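Home | Robots | Space | Animals | Try It Yourself

How Does a Robot Hand Pick a Spoon?

Try this at lunch: pick up a spoon with your eyes shut. Easy, right? Your fingers feel the handle, slide along it and squeeze just enough. Now try it with two chopsticks. Much harder - and that's pretty close to what a robot has to deal with!

I get to compare robot grippers at Gumeo (a gripper is a robot's hand), and spoons are my favorite test. They're thin and shiny, and they lie almost flat on the table. We put out spoons with different handles, set three bins behind them and bring in two arms.
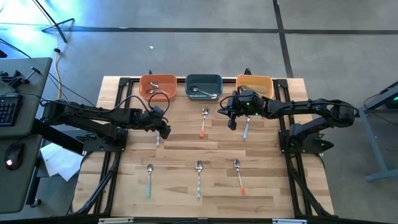
Why are spoons so hard for a robot to pick up?
A spoon is thin, so the gripper has to come down very close to the table without bumping it, and shiny metal can confuse the robot's camera.

When I compare two grippers, I try to be fair. Both get the same spoons, the same bins and 40 tries each. If one gripper got easy spoons and the other got tricky ones, my scores would be useless (I've made that mistake, and I had to start all over on a Thursday afternoon).

Bins are a whole different puzzle. The sides get in the way, so the arm has to point its gripper down and reach in over the rim - a skinny gripper tip helps a lot with that.
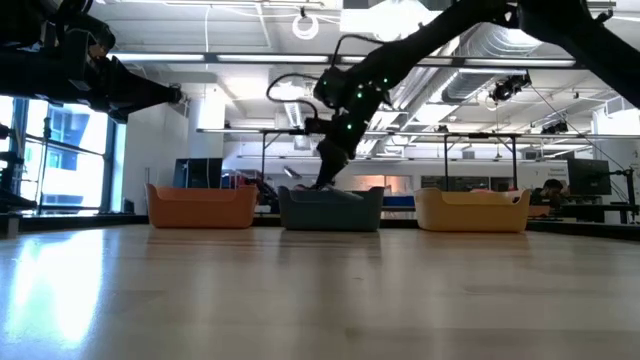
Be a Gripper Tester

Grab kitchen tongs, a clothespin and a spoon. Try to lift the spoon 11 times with each tool and write down your score. Then put the spoon in a deep bowl and do it again. Which tool won?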